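Speaker notes: Report on the Open Day at the Inley Workshop
Session length: 24 minutes, including questions

Opening. Thank the host and introduce the subject. In February our department attended the open day at the Inley site in Beltirberg. The event drew 64 registered visitors, and the program ran from mid-morning until late afternoon.

Pause before moving on. The audience will need a moment with the next three slides.
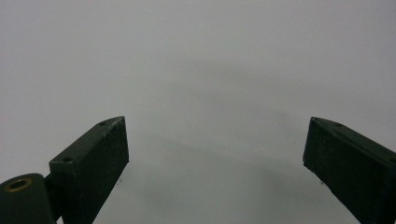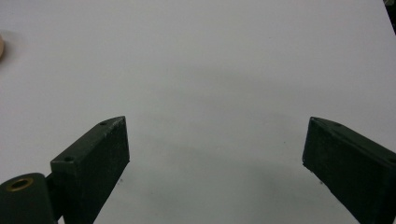
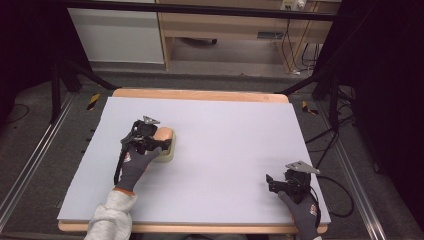
Demonstrations were held in small groups, which left time for questions at each station. Staff explained that operators are trained in-house before they begin regular sessions. Visitors asked most often about fatigue, table height and the length of a working shift.

State the scale of the work. The program, known internally as Jia, has set a target of 800 recorded sessions for its first phase -- 69 had been completed by the time of the visit.

Mention the parts supplier, Bradix, only if asked. The terms of that agreement are still under review.

Next steps. A return visit has been requested for the second phase. Members who wish to attend should give their names to the office before the end of the month.

Take questions.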